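Bench notebook, July, just after 2

Plate and burger today. I've been putting off the tableware because the cups were such a faff, but Leena Tuominen wants the pretend café set signed off before Lolamberg gets its next lot, so on we go. Started with the pink plate on the white table. I do like this colour! Bevum called it "rose" on the order sheet, I'd call it tinned salmon, and it's much easier on the eyes against all that white than the old cream one ever was.
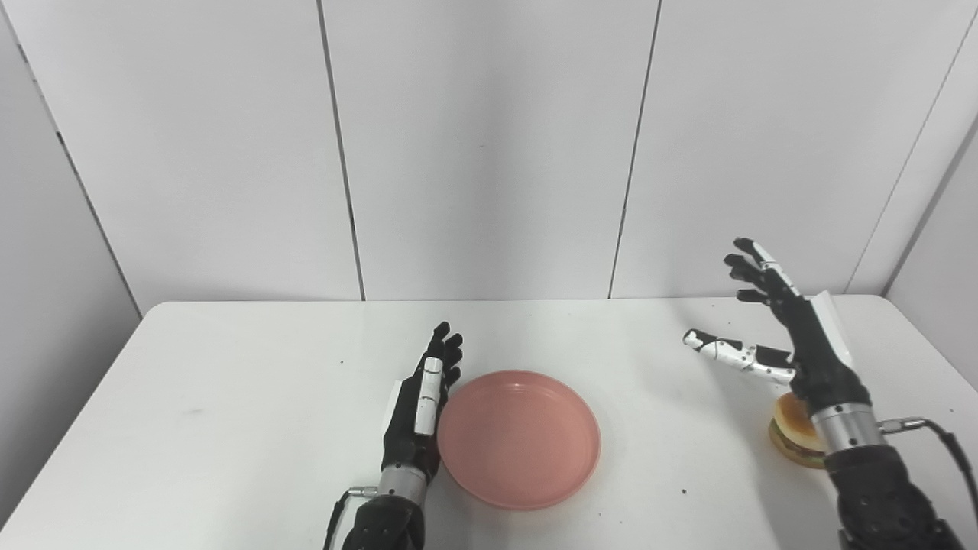 Photo: Zela workshop / E. Kuusisto

Rim first. It's raised, and I'd asked for that specially (the flat sample was horrid, food just skated off it). The middle is shallow and smooth, so a bun ought to sit flat without rocking. Must remember to wipe the table properly next time, it's looking smudgy again and the smudges drive me mad once I've noticed them.

Price is still a sore point. Bevum want 896 for the first batch of plates and won't budge unless we go up to 4,000 pieces, which is silly for us. I've written to Nedeljković to see what they'd do it for. No answer yet.

Then on to the burger, put off to the right of the plate to begin with. Side by side I think the sizes work, though I keep changing my mind – a toy burger wants a bit of plate showing round it or it looks mean.

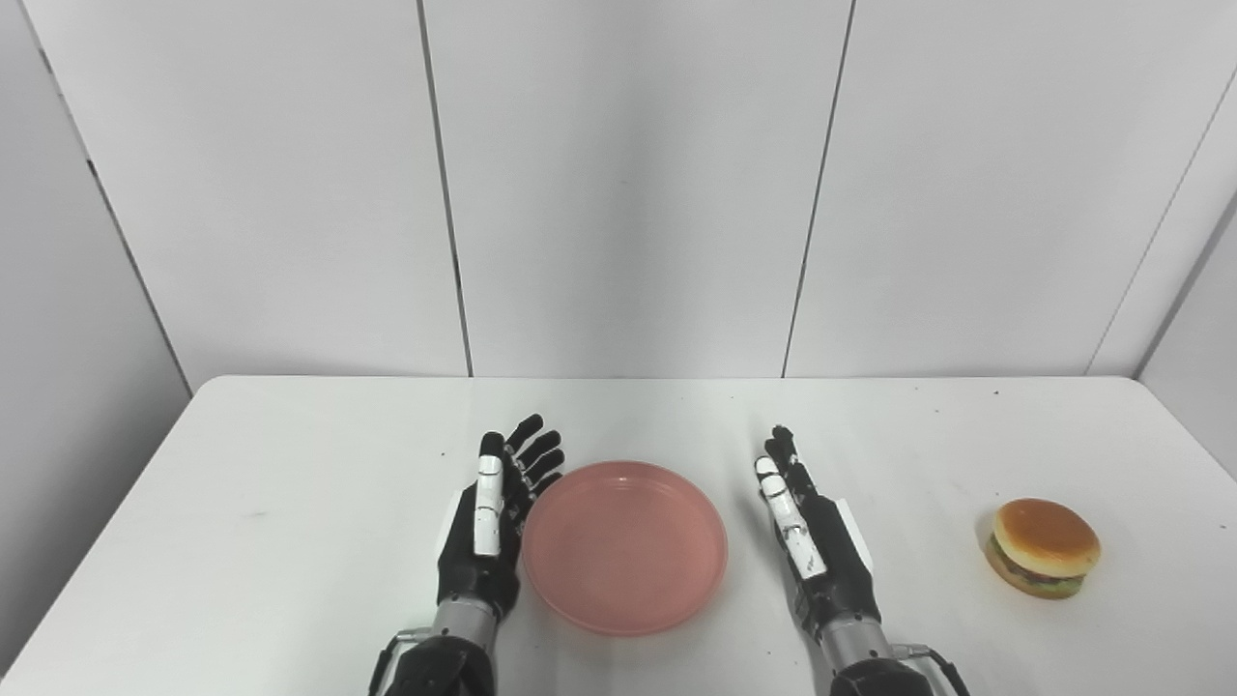
Eino Kuusisto reckons the plate should go up a size all the same, as children will want chips next to the burger and there'll be a row if they don't fit. Fair point, and I've put it down for Leena, but a bigger plate won't go in the present box and we've got 187 of those boxes folded and waiting. So it's a maybe.

Last bit was burger on plate, in the middle. Very pleased with this one. The bun has a nice shine to it and the lettuce is a proper bright green, you can tell what it is from right across the room (my main grumble with the old burger, which could have been a scone).

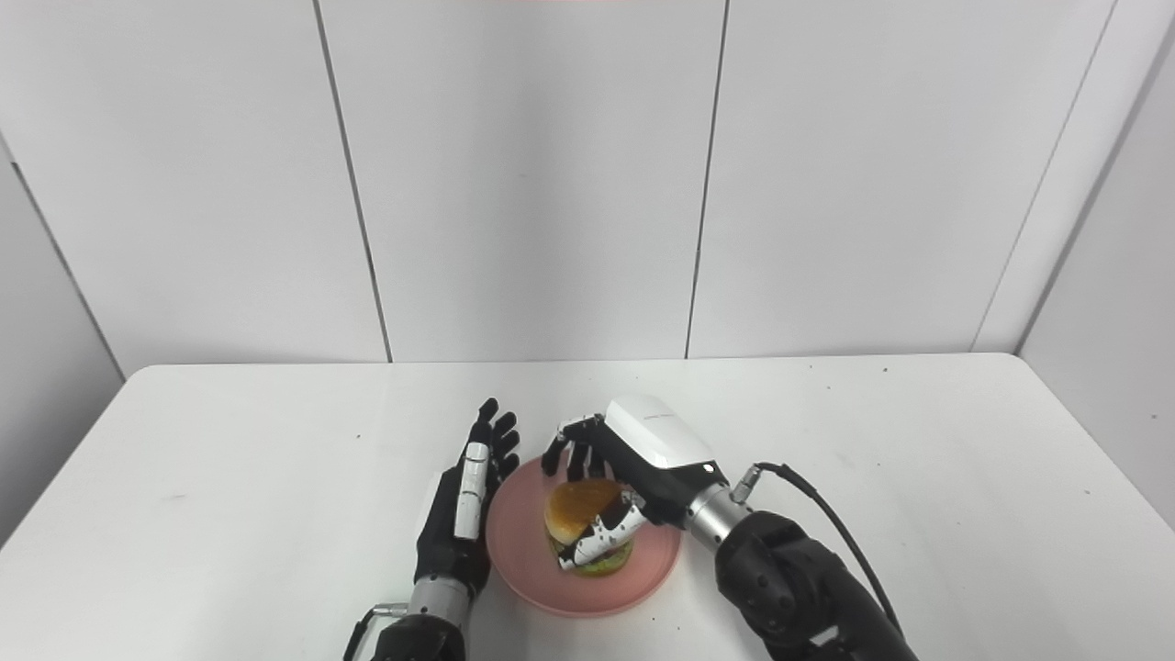
Burger on the pink plate, centre of the table.

To do: chase Nedeljković, ask Leena about plate size, find out if that glossy finish on the bun can be had in matt as well. Cloth and spray for the table!! Cutlery tomorrow if the forks turn up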